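# Kitchen hand and occasional diplomat, Quartey Street Pantry

Part-time, three shifts a week, starting in October. 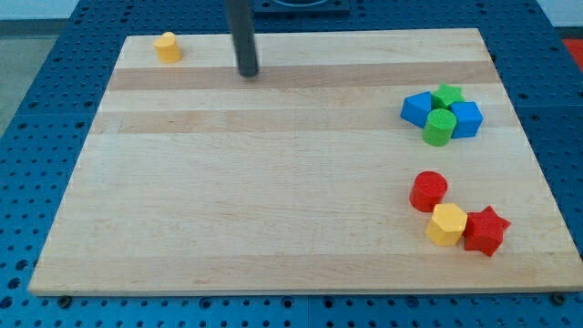 We're a small lunch kitchen at the bottom end of Quartey Street, attached to the Girberg Community Hall by a corridor that both parties claim the other one should be heating. We cook for the hall's seniors' lunch, the after-school crowd and whoever wanders in from the bus stop. Our last kitchen hand has gone off to study surveying, and we wish them well and want our good peeler back.

## The work

Mostly vegetables. On a normal day you'll peel, chop, rinse, stir, label and wipe down, then do it again in a different order. We send out 76 lunches on a quiet day and a good many more when it's shepherd's pie. You'll also:

- check deliveries against the docket, including the ones from Burkano Produce, whose idea of a medium pumpkin has to be seen
- run the dishwasher, a Rodow older than most of our applicants, which likes its door closed firmly and then closed again
- keep the cool room tidy and the dates facing out
- carry trays down the corridor without commenting on the temperature
- serve at the counter when we're short, which means remembering who can't have onion and who only says they can't

The diplomacy comes in at about ten to twelve, when the line forms. There's a long-standing disagreement about whether saving a place with a cardigan counts. We have no official position. You won't either.

## What you'll need

You should be able to use a knife without frightening the rest of us, lift a 20-litre stockpot with a second person, and stand up for most of a shift. A food handling certificate is required, but if you don't have one we'll pay for the course and give you the hours to do it. Kitchen experience is nice to have. We've had good people come from cafés and good people come from insurance.

You'll also need a police check, as there are kids about after three. We cover the cost of that too.

Please don't tell us you're passionate about potatoes. We'd like someone who turns up on time and labels things in handwriting the next person can read.

## Hours and pay

Shifts run from 8 a.m. to 2 p.m. We can be flexible about which days you take, except Monday, when the big delivery comes and everyone is needed, including the people who think they aren't. Pay is by the hour at the award rate, and your take-home will come to almost $320 in a short week. Lunch is included. So are leftovers, in whatever quantity you can carry.

There's no parking. The 717 bus stops outside and is sometimes even the colour of punctual.

## How to apply

Write us a page telling us what you've done, when you could start and what you cook when you can't be bothered cooking. Toast is a perfectly acceptable answer. A résumé is welcome, but keep it short — the office printer does three pages and then has a lie down.

Drop it in at the counter after the lunch rush or put it through the slot in the hall door marked Kitchen. The slot marked Hall goes to the hall, and we may not see your letter until spring.

If we'd like to meet you, we'll ask you in for a paid trial shift. Wear closed shoes and bring an apron if you own one you like. Ours are clean, but they were bought in a single size by someone very tall.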